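Minutes of the grasping group meeting
Monday, September 2, 2019, small meeting room
Chair and minutes: Kamil Machala

1. Minutes of the last meeting
Accepted. The wrist calibration note from Honley is still missing and stays on the list.

2. Method for choosing the grasp point
Kamil presented the change in the Trunderar planner. Before, the planner took the center of the visible surface as the target. Now it looks for a free edge and lets one finger go in first, and the other fingers close after it. The training set has 400 grasps, all with thin packages standing close together.

3. Results
In the test series of 40 trials the new method failed 9 times. In 3 of the failures two packages were lifted together. The other failures were slips at the fingertip. It was discussed if the fingertip covers should be counted as part of the method. Decision: yes, and the report must name the type.
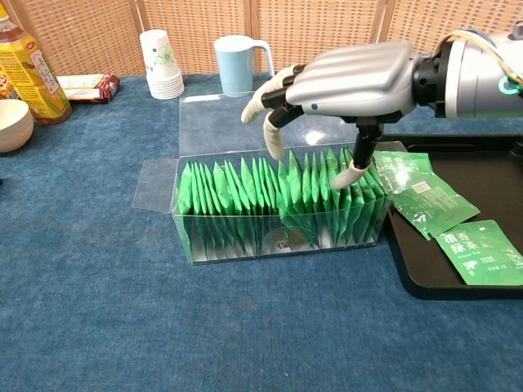 Fig. 1. Hand at the box of green tea sachets, thumb-like finger among the sachets near the right end of the row.

The Bakke site asked if the order of picking has influence on the result. We can not answer this from the present data. The next series will start from both ends of the row.

4. Report to Stamura
The draft should be ready in December. The section about failures will be written first. Kamil sends the table of trials to all members.

5. Other business
None.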